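Hello again from Midberg! December already, so you're due a proper catch-up on how the Yau footpath money is being spent.

The short version is that the top half is done. We've relaid 200 metres between the stile and the old sheepwash, and the stretch everyone used to slide down on their backsides now has steps and a drain beside it. Stone came to 2,000 pounds, a bit more than I'd put in the bid (haulage, mostly – the lorry couldn't get past the ford, so we paid for a smaller one to go back and forth).

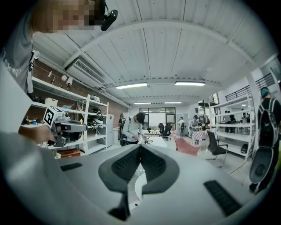 Written by the project lead, Skasent Paths Group

Signs next. The wording for the three boards is agreed at last, after a long back-and-forth over whether Viltach has one t or two on the older maps. The printer wants 1,000 pounds for the lot, and I'd like to get them up before the lambing notices go out.

That leaves 1,000 of your 4,000 for the bottom gate and the boggy bit by the alders. I've had one quote for the gate and I'm chasing another. The bog I'm less sure about – boardwalk would be lovely but it eats money, so it may have to be stone again.

Could you let me know whether the gate can slip into spring? The farmer would much prefer it, and so would I.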